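Section 3: Setting out the foam block and cradle

Before you start

Read sections 1 and 2 first. They cover unpacking and the levelling of the Riledar table. This section covers where the foam block and the cradle go on the grey work surface, how to fix them, and how to look after them once they are in use.

You will need:
The foam block
The upright cradle
A soft pencil
A 300 mm steel rule
2 strips of removable double-sided tape for the cradle
A lint-free cloth

Do not use spray cleaner on the foam at any stage. It soaks in, takes days to dry and leaves a lighter patch on the colour.

3.1 Preparing the surface

1. Clear everything off the table, including tools and packaging.
2. Wipe the surface with a dry cloth. If there is old tape residue, rub it off with a plastic scraper held flat.
3. Lay the rule along the front edge of the table and mark the midpoint lightly in pencil.
4. Mark the midpoint of the back edge the same way.

Note: The matte grey finish will polish up if it is rubbed hard in one spot. Shiny spots throw glare under the overhead light, so go gently.

3.2 Placing the foam block

1. Pick up the block with both hands, flat underneath. Do not pinch it by the corners. The foam is soft enough to take a thumbprint and slow to lose it.
2. Set it down with its long dimension running from front to back.
3. Line up the middle of the front face with your front pencil mark.
4. Stand at the front of the table and look along the top of the block. The long sides should run square to the front edge. Turn the block by hand until they do.
5. Press down once with an open palm. The block should sit flat with no rocking. If it rocks, lift it and check for grit underneath.

The block is not taped. Its own grip on the surface holds it in normal use, and you will want to lift it for cleaning.

3.3 Placing the cradle

The cradle is the dark charcoal-grey piece shaped like half a pipe stood on end. It goes behind the block, flat face to the front, with the dip in the top edge between the two raised corners.

1. Turn the cradle over and stick both strips of tape to the base. Leave the backing on for now.
2. Stand it behind the foam block, in line with your back pencil mark.
3. Leave a gap of 9 mm between the back of the block and the front of the cradle. Check it with the rule at both ends of the gap.
4. Peel the backing, lower the cradle straight down and hold it for a slow count of 3.
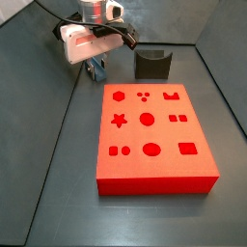 5. Leave the tape to grab for an hour before you put any load on the cradle. Overnight is better in a cold shed.
6. Rub out the pencil marks with a soft eraser.

Caution: Do not slide the cradle once the tape has touched down. Sliding rolls the edge of the tape and the cradle will lean. If you have placed it wrong, lift it off, throw out both strips and start again with new ones.

3.4 Lighting

Bright overhead light makes the top of the block look paler and more salmon-coloured than the front face. The two are the same foam. Check the colour for wear in daylight if you can, and compare like with like: top against top, front against front.

A faint shadow from the cradle on the grey surface is normal. A hard, dark shadow usually means a single lamp is too close. Move the lamp back or fit the Flutenura diffuser from the accessories box.

3.5 Care and cleaning

After each session, brush loose dust off the block with your hand. Once a week, lift it clear and wipe underneath. Marks on the foam can be dabbed with a barely damp cloth and left to air dry away from heaters.

Wipe the cradle with a dry cloth, getting right down into the curve. If the matte finish has picked up fingerprints, use a little warm water and dry it straight away.

Store spare blocks flat. Blocks stood on end over summer have come back to us with a permanent bow.

3.6 Common problems

The block creeps backwards during use.
There is dust under it. Lift, wipe and reset as in 3.2.

The cradle leans.
The tape has rolled or was fitted over residue. Remove it, clean the surface and repeat 3.3.

The gap is wider at one end.
Check the block first. It is far more likely to have moved than the cradle.

The edges of the foam are crumbling.
Replace the block. Trimming the edge changes its size, and the gap will need to be set again every time.

Replacement blocks and tape are listed under Olteanu fittings in the parts section. This section was revised in November by Luminița Surdu. Printed copies without step 3.3.6 are out of date and can be recycled.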